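Visit Report: Indside Teleoperation Lab, Cukutville

The Indside lab occupies the ground floor of a former mill in Cukutville; the stone over the door reads 1851. Our group from Samano arrived on Thursday at 9:30 a.m. and was split between two rooms.

The first room is for hand guiding. An operator holds the arm by the wrist, moves it through the task and presses a foot switch at the start and end of each pass. Joint positions are logged during the pass. Staff prefer this method for short motions such as opening a drawer. Its weakness is that the operator's own hands get into the camera view, so those recordings are used for motion only.

The second room is for remote control. The operator sits at a desk with a pair of handheld controllers and a screen showing the robot's head camera. A task is normally recorded 100 times before any training is done. The sorting task we followed had been raised to 400, with the starting positions of the items changed between passes. Passes with a dropped item are kept and tagged.

Sorting is done by category into baskets, each with a handwritten paper label. Fruit goes to one side and office supplies to the other. The operator is told to release low over the basket and to return to the same rest pose every time.

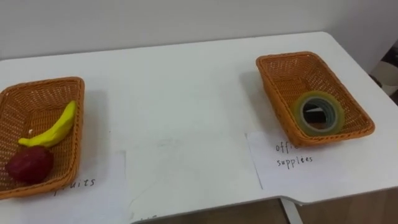
Tlapale asked whether the handwriting mattered, and was told that the labels are rewritten every week so that the model does not learn one sheet of paper. A follow-up question, on whether slow operators produce worse data than fast ones, got a shorter reply: uneven speed causes more trouble than low speed.

We left at noon. Samano has requested 2 operator seats for a trial in May.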